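Open day at Hukex, July 2020

So I finally got to see the Hukex place on its open day, and I'm so glad I went! I'd pictured a big shiny hall, and it was mostly small rooms with tables in them (and very good coffee). Our guide was Vaida Urbonaitė, who runs the recording side and talks even faster than I do.

The whole job there is collecting examples. A person steers the arms through a chore, everything gets saved, and later the learning system studies the pile. They want 500 good runs per chore before they train anything. The flower one, which they call Dramaneck, was at 63 when we came by, and Vaida groaned when she told us.

I asked why flowers. Stems are thin, she said, and petals squash, and every bunch sits a little differently – so the system can't get away with learning one motion by heart.
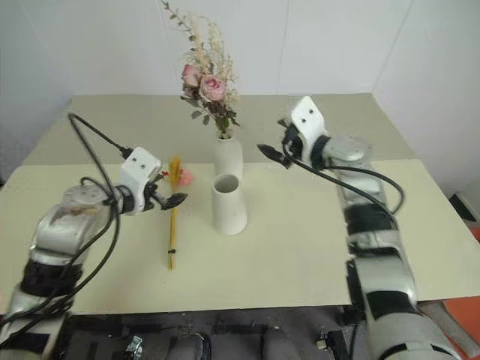
I got a turn at steering too, on a practice table down the hall. Oh boy. It took me 4 tries to pick up a sponge, and my shoulders were sore by the end! The folks who do this all day work in 2-hour shifts, and I can see why. My runs got thrown out, very politely.

Parking is behind the bakery, by the way, and the side door sticks.

Last updated: Sunday evening

Related:
Guerra warehouse visit
A rainy morning at Lirard
My June fair notes

Contact | Copyright | Back to top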